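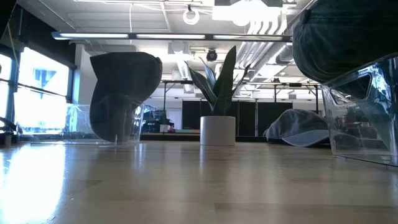
Plant and caps on the table

Snake plant – how often in winter?

grastgate_zu
Mine is in a plain white pot, no hole in the bottom. The label from Brulau says water every 15 days. Is that right with the heating off? Room drops a lot at night.

Cao989
Far too often. I water mine once a month from October, less if the soil is still damp. Rot kills more of these than drought.

estela_l
Disagree a bit. Once a month is fine in a cold room, but mine sits over a radiator and the leaves wrinkle if I leave it 30 days. Push a finger into the soil and ignore the label.

Cao989
Over a radiator, fair enough. She said the heating is off though.

davanix
No hole is the bigger problem. Keep it in the plastic nursery pot, lift it out to water, let it drain, put it back.

grastgate_zu
It's planted straight in. Can I repot now or wait?

estela_l
Wait until spring unless it smells or goes soft at the base.

davanix
I'd do it now. I repotted two in January and both were fine by June.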